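Acoustique d'un séjour : mesurer avant d'acheter

J'ai repris en février les mesures de réverbération commencées dans l'appartement de Rai. La méthode reste rudimentaire : un ballon éclaté, un enregistreur sur trépied, puis lecture de la décroissance sur 30 dB. Hadi Najjar m'a prêté son script de calcul, que j'ai seulement modifié pour moyenner 3 prises par position.

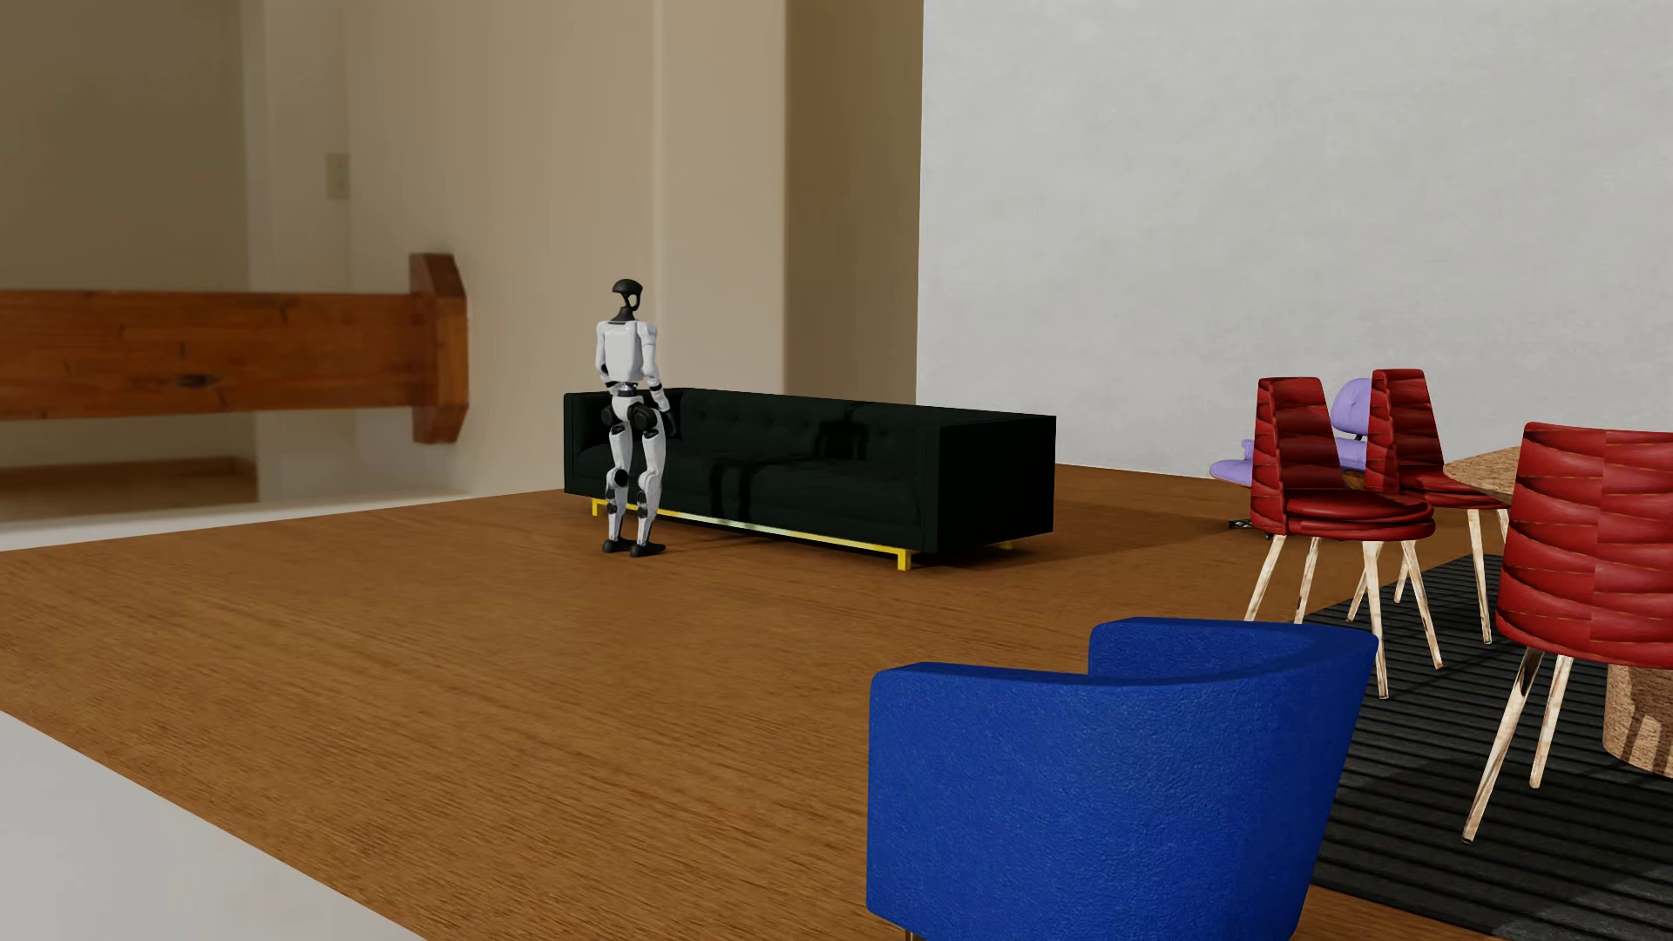
Le temps de réverbération dépend du volume de la pièce et de l'aire d'absorption équivalente. Dans un séjour courant, le parquet et le plâtre absorbent peu dans les aigus ; le mobilier fait l'essentiel du travail. Un long canapé capitonné en tissu, bas et posé sur un sol imitant le veinage du bois, apporte une surface absorbante utile dans le médium. Il ne remplace pas un tapis épais devant les enceintes, où se produit la première réflexion au sol.

Dans le grave, le problème est modal. Les panneaux Lunuvex de 10 cm, collés au mur, n'ont presque rien changé sous 100 Hz. Je les ai décalés de 2 cm, sans différence exploitable. Prochaine série en avril, avec les rideaux fermés et le micro à hauteur d'oreille.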